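Ticket 7264: Shared scheduling calendar shows bookings one hour late
Product: Coltix Room Scheduler
Site: Mahawong office
Opened: August 1, 2018
Priority: Normal
Status: Resolved, pending follow-up

Reported problem

Bookings made in the Coltix web client appear one hour late on the door panels and in exported calendar files. A booking entered for 2:00 PM displays as 3:00 PM on the panel. The web client itself shows the correct time. All rooms on the second floor are affected. First-floor rooms are fine.

Environment

Coltix server on a single virtual machine, database on the same host. Door panels are Brekik wall units that pull a feed from the server every few minutes. The site was moved from the old Atik calendar server in the spring, and the room list was imported from there in two batches, one per floor.

Initial checks

Server clock compared against the network time source. No drift. Operating system time zone is correct, daylight saving flag is on. Restarted the feed service. No change.

Panel clock checked at the door of each second-floor room. Clocks are right, so the panel knows what time it is and is still drawing the booking in the wrong slot. That points at the feed or at the room record.

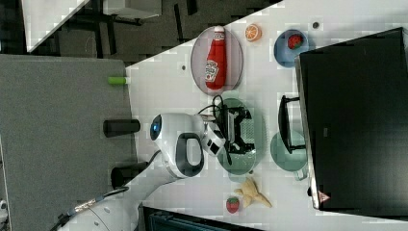 Pulled the raw feed for one affected room and one unaffected room. Start times in both are stored in UTC and both are correct. The difference is in the header. The first-floor feed carries a named time zone. The second-floor feed carries a fixed offset with no daylight saving rule attached.

Created a test booking for a date in the winter. It displayed at the correct time on the panel. Created the same booking for September and it was an hour off again. The error therefore follows the daylight saving period and has probably been present since the import. Users on that floor confirm that they had been "mentally subtracting" for some time before anyone opened a ticket.

Attempt 1

Changed the time zone on one room through the admin page and saved. The page reported success. After the next pull the panel still showed the old offset. Reloaded the admin page and the field had gone back to the imported value.

Attempt 2

Cleared the feed cache and repeated the change. Same result. The audit log shows the write being accepted and then overwritten 6 seconds later by the import sync job. That job was supposed to have been turned off after the move from Atik. It was turned off for the first-floor batch only.

Attempt 3

Disabled the remaining sync job. Changed the zone on the same room again. The value held after a reload and after a service restart. Panel showed the correct time on its next pull.

Fix applied

1. Stopped the feed service.
2. Exported the room table as a backup.
3. Set the named time zone on the 7 second-floor room records.
4. Deleted the leftover sync job — disabling it is not enough, as an upgrade turns it back on.
5. Started the feed service and forced a pull from each panel.

All panels now agree with the web client. Exported calendar files also open at the right time.

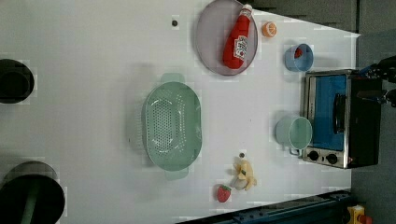
Do existing bookings need to be entered again after the zone is corrected?
Existing bookings can be left alone. They are stored in UTC and only the display was wrong. The exception is any booking that a user deliberately entered an hour early to make the panel look right. Those have to be found and moved by hand.

Remaining items

Four bookings of the kind mentioned above have been found so far, all of them recurring. The owners have been notified by email. Two have corrected the entries.

Calendar files exported before the fix still contain the fixed offset. Anyone who imported one into a personal calendar should remove it and export again.

The admin page reporting success on a write that is later reversed has been passed to Coltix as a separate defect. No reply yet.

Ticket stays open until the September software update has been installed and the job list has been checked again.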